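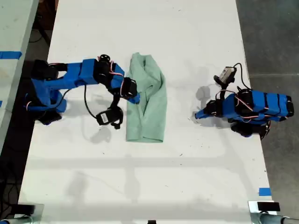 Chapter 4
Where Did the Day Go? Measuring Time Spent on Unpaid Work

When I was in my second year of college I shared a house in Waston with three other people, and we fought about housework more or less all the time. I was sure I did most of it. So was everybody else. One night my housemate Annapurna Marar got fed up, passed out index cards, and had each of us write down what share of the chores we thought we did. She added up the four answers and got a number well over one hundred percent (I won't tell you how much over, since one of the culprits may be reading this).

I didn't know it then, but we had just run a small and very badly designed survey. We asked a vague question, we asked people to remember, and we asked them to judge themselves in front of the people they were mad at. You couldn't invent a better way to get a wrong answer! And yet a lot of what gets said about household work, in newspapers and in kitchens, comes from questions not much better than ours.

This chapter is about how to do it properly. We'll spend most of our time on the time diary, the main tool in this corner of social research, and on the awkward decisions you have to make when you turn a person's messy day into rows in a table. By the end you should be able to write a short diary form, code the entries, and say something sensible about what your results leave out.

Before you start, you'll want to be comfortable with sampling (Chapter 2) and with the difference between a mean and a median (Chapter 3). If the last section of Chapter 3 gave you trouble, go back and redo the practice problems. I'll wait.

4.1 What counts as work?

Paid work is fairly easy to spot: somebody hands you money for it. Unpaid work is harder. The usual starting point is what we call the third-person test. If you could, in principle, hire someone else to do the thing for you and still get the benefit, it counts as work. Folding your shirts passes. So does cooking dinner, driving a kid to practice, or sitting on hold with the water company. Watching a movie fails, because paying a stranger to watch it does you no good at all.

The test is handy, but push on it a little and it wobbles. Is walking the dog work? You could certainly hire someone, but plenty of people would be sorry to give it up. What about gardening, or baking a birthday cake, or reading to your daughter at bedtime? My own students split right down the middle on the cake every year. We'll come back to these mixed cases in 4.4, and I'd like you to have an opinion by then.

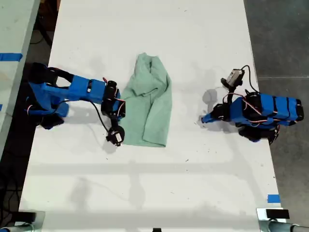
Then there's the trouble of things happening at once. Suppose you put a load in the washing machine, go start some soup, take a phone call from your mother while you stir it, and keep one ear out for the baby. How many activities is that, and how long did each one last? Most diaries deal with this by asking for a main activity and a secondary one. That helps, but child care has a way of sliding into the second column and staying there, and if you only add up the first column you can make hours of it vanish.

4.2 The Vorkus study

We'll use one set of data all the way through the chapter so you can get to know it. It comes from a diary study in the town of Vorkus, where I worked as a very junior coder one July. The team mailed invitations to 4,000 households and ended up with 1,810 usable diaries, each covering a single day in ten-minute slots. Wayne Marchand, who ran the coding room, had us all code the same 400 diaries before we touched anything else, so he could see where we disagreed.

We disagreed plenty. One person had written "puttered" across two whole hours of the afternoon. I coded it as leisure, the woman next to me coded it as home maintenance, and Wayne made us argue it out over lunch. I still think about that entry. Somebody had a perfectly clear afternoon and our form had no place to put it.

Keep your eye on the slots, too. Ten minutes sounds short, but wiping down a counter or tossing socks in a hamper takes a lot less than that, and small jobs tend to get swallowed by whatever is on either side of them.

Try it before you read on

Get a sheet of paper and write down everything you did yesterday between breakfast and dinner, with start times. Do the same thing tomorrow, but fill it in as you go. Put the two sheets side by side and mark every gap you had to guess at. Bring both to class, because we'll be swapping them with a partner for coding in 4.3.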